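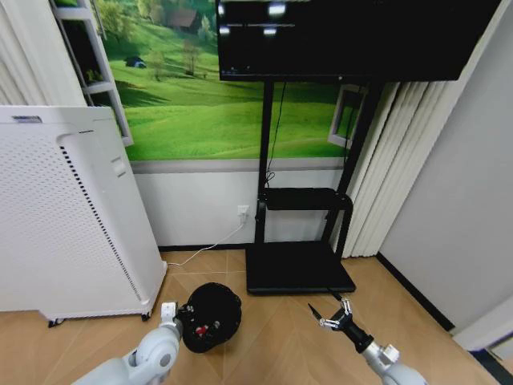 Reading time: 3 minutes

Chapter 2
Random Variables in Numerical Software

2.1 Introduction

A random variable assigns a number to each outcome of a random process. In the previous chapter, outcomes were listed and counted by hand. This chapter treats the same ideas as they appear in a statistical library, where a random variable is stored as an object and its properties are obtained by calling functions.

Three functions are used throughout. The density function gives the relative likelihood of values near a point. The cumulative distribution function gives the probability that the variable is less than or equal to a point. The quantile function reverses this operation: it takes a probability and returns a value.

Most libraries also accept a location and a scale. The location shifts a distribution along the number line, and the scale stretches or compresses it. Neither changes the basic shape. Students should read the documentation of their own library with care, as the word "scale" may refer to a standard deviation in one distribution and to the reciprocal of a rate in another.

The exercises use the Stoica data set, which contains 100 waiting times recorded at the Fumham ferry terminal. Section 2.2 fits an exponential distribution to the first 30 values. Section 2.3 repeats the work with the full set and compares the two estimates of the mean.

Before continuing, the student should be able to:
compute a sample mean and a sample variance;
evaluate a definite integral of a simple function;
load a text file into the Vuron workspace.

Key terms: density, cumulative distribution, quantile, location, scale, shape parameter.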